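책상 위를 비우는 사람을 만나고 왔습니다

지난번 글에서 예고했던 인터뷰, 드디어 올려요! 7월 내내 미루다가 겨우 정리했습니다. 녹음 파일은 세 시간 가까이 되는데 그중 절반은 우리 둘이 문구 얘기로 딴 길로 샌 거라서(죄송합니다) 덜어낼 건 덜어내고 옮겼어요.

오늘의 주인공은 작은 정리 작업실 Flondix를 혼자 꾸려가는 분입니다. 이름은 안 싣기로 약속해서 그냥 '주인장'이라고 부를게요. 옷장도 아니고 냉장고도 아니고, 책상 위와 그 주변의 납작한 물건들만 전문으로 합니다. 얇은 책, 카드, 봉투, 설명서, 엽서, 노트. 처음 들었을 때는 그걸로 일이 되나 싶었는데 예약이 꽤 밀려 있더라고요.

오후 세 시쯤 도착했는데 주인장은 차부터 내려주셨어요. 보리차에 얼음 세 알. 저는 가방에서 수첩을 꺼내다가 영수증을 와르르 쏟았고, 인터뷰는 그렇게 시작됐습니다.

"그거 그냥 두세요. 제가 지금 막 만지고 싶어서 손이 간질간질하니까 일단 얘기부터 해요."

왜 하필 납작한 물건이냐고 물었어요.

"큰 물건은 사람들이 알아서 치워요. 의자가 길을 막으면 옮기잖아요. 근데 종이나 얇은 책은 길을 안 막아요. 그냥 쌓여요. 한 장 위에 한 장, 그 위에 또 책 한 권. 그러다 맨 밑에 뭐가 있는지 까먹죠. 저희 집이 그랬어요. 식탁 끄트머리에 쌓인 걸 한번 세어봤는데 454장이더라고요. 책은 빼고요. 세다가 밥때를 놓쳤어요."

454장! 저는 웃었지만 집에 있는 제 책상이 떠올라서 길게 웃지는 못했습니다. 그중에 남긴 건 몇 장이었냐고 했더니 딱 100장으로 맞췄다고 해요. 꼭 100장이어야 할 이유는 없었고 그날은 그냥 숫자가 필요했대요.

"기준이 없으면 밤새 고민하거든요. 이 엽서가 소중한가, 이 설명서를 다시 볼 것인가. 그런 질문은 답이 안 나와요. 100장만 남긴다고 하면 그때부터는 서로 비교를 하게 돼요. 얘보다는 쟤. 그건 금방 해요."

저도 이 부분에서 고개를 엄청 끄덕였어요. 소중하냐고 물으면 다 소중하죠. 버스표도 소중합니다.

작업실 이름 뜻도 궁금했는데, 아무 뜻이 없답니다. 간판 글자를 미리 맞춰야 했는데 입에서 나온 소리를 그대로 적었다고요. 한동안은 전화로 불러줄 때마다 다들 다시 물어봤대요. 지금은 본인도 마음에 들어 하십니다.

칸막이 통 이야기

여기서부터는 제가 제일 궁금했던 부분이에요. 주인장은 정리함을 거의 안 사는 분인데 투명한 칸막이 통만큼은 엄청나게 따지거든요. 요즘 쓰는 건 세 칸으로 나뉜 투명 아크릴 통이에요. 본인은 그걸 'Flurken'이라고 불러요. 처음엔 제품 이름인 줄 알았는데 집에서 쓰던 별명이래요.

"왜 투명한 걸 쓰냐면, 안 보이면 없는 거랑 똑같아요. 예쁜 상자에 뚜껑까지 덮으면 그날은 뿌듯한데 한 달 뒤엔 똑같은 걸 또 사 와요. 제가 풀을 그렇게 네 개 샀어요."

칸은 더 많으면 좋지 않냐고 여쭤봤어요. 저는 칸 많은 걸 좋아하는 사람이라 약간 따지듯이 물었던 것 같아요.

"칸이 여섯 개면 여섯 가지로 분류를 해야 하잖아요. 넣을 때마다 생각을 하게 돼요. 저는 왼쪽엔 곧 볼 것, 가운데는 누구한테 줄 것, 오른쪽은 아직 모르겠는 것. 이렇게 써요. 마지막 칸이 제일 중요해요. 모르겠는 걸 넣을 자리가 있어야 손이 안 멈춰요."

모르겠는 칸! 저는 이 말을 수첩에 두 번 적었어요. 그럼 그 칸만 꽉 차지 않냐고 했더니 당연히 찬답니다. 차면 꺼내서 다시 본대요. 그게 끝이래요. 비법이 있을 줄 알고 기다렸는데 진짜 그게 끝이어서 둘이 한참 웃었습니다.

통을 놓는 자리도 정해져 있어요. 테이블 가운데에서 조금 뒤쪽. 앞쪽은 무조건 비워둔다고 해요.

"앞은 손이 일하는 데니까요. 정리하려고 물건을 꺼냈는데 놓을 데가 없으면 바닥에 놓게 되고, 바닥에 놓으면 그날 정리는 끝난 거예요. 밟거든요."

테이블은 밝은색 나무예요. 모서리가 살짝 둥글고, 거의 정사각형입니다. 길쭉한 걸 쓰다가 바꿨다는데 길쭉한 테이블은 양 끝이 자꾸 창고가 되더래요. 이것도 찔렸어요. 우리 집 책상 오른쪽 끝에는 작년에 받은 달력이 아직도 말려 있는 채로 있거든요.

얇은 책은 눕히지 말고 세우라는 얘기도 여러 번 하셨어요. 쌓아두면 아래 것을 뺄 때 위의 것을 다 들어야 하니까 결국 안 빼게 된다고요. 대신 세울 때는 양옆을 잡아서 똑바로 내려야 한대요. 위쪽 귀퉁이만 집어서 툭 꽂으면 표지 아래쪽이 접힌다고, 말하면서 허공에다 시범을 세 번은 보이셨습니다. 흰 바탕에 커다란 초록 잎이 그려진 납작한 것도 그렇게 양옆에서 잡으면 앞면이 훤히 보여서 고르기가 편해요.
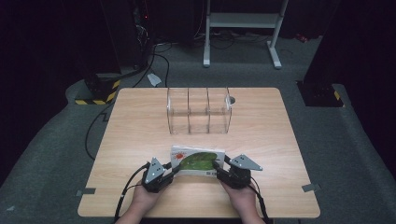 처음 해보는 분들께

읽는 분들 중에 당장 오늘 저녁에 해보고 싶은 분이 있을 것 같아서 순서를 물어봤어요. 주인장은 순서라는 말을 별로 안 좋아하시더라고요.

"순서라고 하면 다들 첫 번째부터 잘하려고 해요. 그냥 제일 위에 있는 것부터 집으세요. 집었으면 통에 넣든가, 버리든가, 원래 자리에 갖다 놓든가. 내려놓지만 마세요."

내려놓지만 말라는 말이 은근히 어렵습니다. 집에 와서 해봤는데 저는 두 번째 물건에서 바로 내려놨어요. 예전에 받은 생일 카드였는데 읽기 시작했더니 이십 분이 갔습니다. 그래서 다시 연락을 드렸죠. 읽어버렸는데 어떡하냐고요.

"읽었으면 됐죠 뭐. 읽으려고 둔 건데. 대신 읽은 다음에 그 더미로 돌려놓지는 마세요. 읽은 카드가 안 읽은 카드랑 섞이면 다음에 또 읽어요."

그러면 시간은 얼마나 잡아야 하냐는 질문에는 의외로 짧은 답이 돌아왔어요. 차 한 잔 마실 동안만 하라고. 뜨거운 차면 조금 길고 보리차면 금방 끝난답니다. 얼음 다 녹으면 손 털고 일어나면 돼요.

손님들이 제일 못 버리는 물건도 물어봤어요. 저는 편지나 사진일 줄 알았는데 아니래요.

"설명서요. 기계는 벌써 고장 나서 없는데 설명서는 있어요. 두꺼운 비닐봉지에 아주 곱게 들어 있어요. 예전에 어떤 분은 Flurkex 선풍기 설명서를 여러 부 갖고 계셨는데, 선풍기는 한 대도 없었어요. 그분도 왜 그런지 모르시더라고요."

반대로 제일 빨리 버리는 건 뭐냐고 했더니 전단지도 아니고 명함이라고 하셨어요. 얼굴이 안 떠오르는 명함은 다들 일 초도 고민을 안 한대요. 명함 만드는 입장에서는 좀 슬픈 얘기죠(저도 재작년에 잔뜩 찍었는데요).

같이 사는 고양이 Yu 얘기도 빼놓을 수가 없어요. Yu는 종이 더미 위에서만 잡니다. 주인장이 종이를 줄이면서 잘 자리가 없어졌고, 며칠을 시위하듯 울었대요. 결국 안 쓰는 큰 봉투 하나를 창가에 깔아줬다고 합니다.

"그건 정리 대상이 아니에요. 그건 침대예요."

제가 갔을 때는 옆방에서 자느라 안 나왔어요. 문틈으로 꼬리만 봤습니다. 아쉬워라.

마지막으로 정리를 안 하고 싶은 날도 있냐고 여쭤봤어요. 당연히 있고, 그런 날이 더 많다고 하시네요. 일로 남의 책상을 치우고 돌아오면 자기 우편물은 현관에 그냥 던져둔대요. 그리고 다음 날 아침에 보면서 본인한테 잔소리를 한다고요.

"근데 현관에 던진 게 한 줌이면 괜찮아요. 한 줌은 아침에 치워요. 두 줌 되면 저도 못 본 척해요."

나오는 길에 제가 쏟은 영수증은 어느새 가지런히 모아져 있었어요. 날짜순으로요! 언제 하신 건지 모르겠어요. 맨 위에 작업실 오는 길에 산 크림빵 영수증이 있어서 조금 부끄러웠습니다.

Flondix 예약은 가을 것부터 받는다고 하니 관심 있는 분들은 참고하세요. 집으로 와주는 방문 정리랑, 작업실로 종이를 들고 가는 방식 두 가지가 있어요. 들고 가는 쪽은 쇼핑백 하나 분량까지만 됩니다. 꽉꽉 눌러 담으면 두 개로 친대요.

그리고 제 책상 근황을 궁금해하실 분이 있을지 모르겠는데, 말린 달력은 폈어요. 아직 걸지는 않았고요. 세 칸짜리 통도 하나 들였는데 오른쪽 칸이 벌써 꽉 찼습니다. 다음 글은 댓글로 많이들 물어보신 스티커 보관으로 쓸게요. 혹시 집에서 쓰는 방법 있으면 미리 좀 알려주세요, 저 그쪽은 정말 엉망이거든요!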